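Chapter 6
Who Counts the Votes? Running a Small-Town Election

In November the town of Jandirville elected a water and sewer board. Of its 2952 registered voters, 132 turned up, and two of those had come to renew a dog license and stayed out of politeness. The winning slate took office, raised the sewer rate, and was then denounced at great length by people who had spent election day at home.

Students tend to arrive in a course on local government expecting to read about mayors. Mayors are fun. They cut ribbons, they quarrel with the fire chief, and every so often one of them is indicted. This chapter is concerned with the clerk's office, where the ballots are printed, the polling places are chosen, and the rules are applied by someone with a stapler and a statute book. A mayor can lose an election. A clerk can lose a ballot box, and the second event tends to be remembered longer.

We begin with the ballot itself. The order in which names appear seems a trivial matter until you meet a candidate who has been listed last. Some places draw lots, some go by the alphabet, and some rotate the names from one precinct to the next. Jandirville went by the alphabet for decades, a method that was thought perfectly fair by the Adams family and everyone else near the front of the phone book.

From there we turn to polling places. A school gym has parking and a ramp, but it also has children in it. A church hall is free on most days, though somebody will always object to the church. When the town moved one precinct from the Lazaridis furniture showroom to the Gomico bowling alley, six blocks away, both parties filed complaints, each sure that the other side bowled.

The last third of the chapter covers recounts – who may ask for one, who pays, and how long everybody has to sit in the same room. We use the Clullex Township recount as our main case. It changed the margin by two votes and the result not at all, and it used up most of the year's budget for overtime. You will be asked to read the minutes. They are dull for long stretches, and you should read those stretches too, for it was in one of them that the board quietly changed its rule on unsigned envelopes.

Key terms to look for as you read: canvass, provisional ballot, ballot order, challenger, certification.

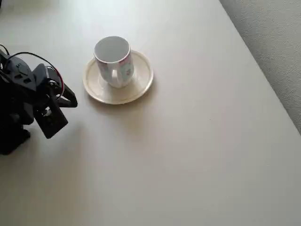

Before you start on the first section, find out when your own town last elected anyone to a board you had never heard of, and how many people voted. Write the number down. We will come back to it when we reach turnout.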